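Publié en octobre, par Anathi Joubert
Dernière mise à jour : octobre, 16 h 40

Point d'étape pour la fondation Masilela : la salle commune de Belon

Chère Hye-jin Ham, cher Gerrit Msimang,

Voilà déjà la fin du deuxième trimestre, et je voulais vous donner des nouvelles un peu plus détaillées que la dernière fois, car vous aviez eu la gentillesse de nous poser beaucoup de questions. Les repas partagés du midi ont bien repris après l'été. Nous comptons maintenant 33 foyers inscrits, dont plusieurs du quartier Trandano, où l'on nous connaissait à peine au printemps.

Karim Helmy a refait tout le planning de cuisine, et je dois dire que les matinées sont devenues bien plus calmes (il y tenait, et il avait raison !). La subvention a couvert l'évier double et les étagères. Il nous reste à équiper le coin vaisselle, pour lequel nous avions prévu 2000 euros.
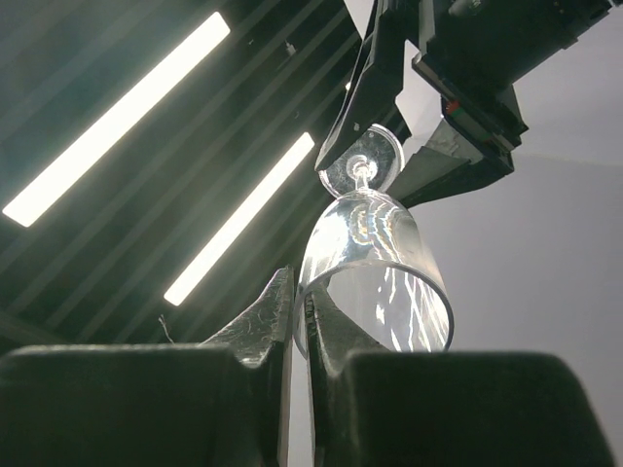 Sur cette somme, une partie ira aussi aux assiettes creuses, qui manquent dès que l'on sert une soupe. Sizwe Buthelezi a demandé 2 devis, l'un chez Tudska, l'autre chez un grossiste de la ville, et nous attendons encore le second.

Côté difficultés, le chauffage reste capricieux et la mairie tarde à répondre. Nous avons décalé l'atelier conserves en attendant, un peu à regret, tant les habitués l'espéraient.

Je vous enverrai les comptes avec le prochain courrier, et vous serez toujours les bienvenus à table.

Bien chaleureusement,
Anathi

4 partages · 2 commentaires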